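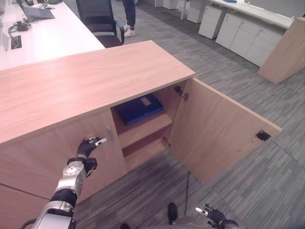 Photo: Flemenis project, Kurnolero office floor

Speaker notes: What a Cabinet Taught Us About Collecting Examples

Opening (stay on the cabinet slide)

Good afternoon, and thank you all for coming back after lunch, I know the sun is out and the coffee line is long. Let the cabinet sit on the screen for a moment before saying anything else. One door open, one door closed, a slim silver handle, and a hand right beside it. Ask who in the room has ever thought hard about opening a cabinet. Wait for the laughs, there are usually a few.

Then say what Flemenis is. We teach a two-armed robot to do office chores by gathering examples of a person guiding it through them, and the learning system gets the video, the joint positions and a short line of text for each one. We have 2056 examples as of July, and I'm prouder of the messy ones than the pretty ones (more on that in a minute).

Point to the dark blue case on the shelf. Mention that we log where things are at the start of every example, because the same chore with the case turned a little is a different chore as far as the model is concerned. Point out the carpet too, and the chair, and the person standing by the desk. We collect in a working office and people walk through. We thought about screens and decided against them, and I'm still glad.

What counts as one example

Take this part slowly, people always ask about it afterward. An example starts with both hands in view and ends when the operator says "done" out loud. Each one is capped at 90 seconds. If the operator fumbles the handle and recovers, we keep it and tag it as a recovery. If they fumble and give up, we keep that too, in its own folder, and we don't train on it yet.

Tell the Brisalberg story here if there's time. That was our first site, and we threw out every fumble for the whole spring. We ended up with a lovely clean set and a model that froze the first time it missed a grip. It had never seen anyone miss! We went back and recorded 68 recoveries on purpose, which felt very silly while we were doing it.

The view from the wrist

Next slide. The head camera is good for knowing where the cabinet is, and not much help once the fingers get close and the hand blocks the view. So the operators watch the wrist feed for the last bit. Let people look at the black fingertip pads, with the blue shape off to the right and the wood on the left. Say that the blurry background doesn't bother us much, the pads are what we want sharp.
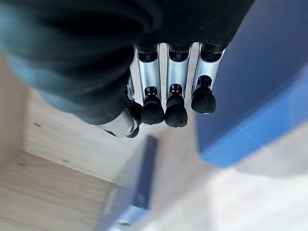 Labels, and the people who write them

Every example gets its line of text from someone who wasn't driving. We call our labeling tool Giáp, and it's a very plain thing, a video player and a text box. Twelve labels to a batch, then a break. Read one or two out loud if the mood is right, they're charming.

Leave ten minutes for questions. If somebody asks about sharing the data, say yes, we'd like to, and that we have to sort out the office footage first.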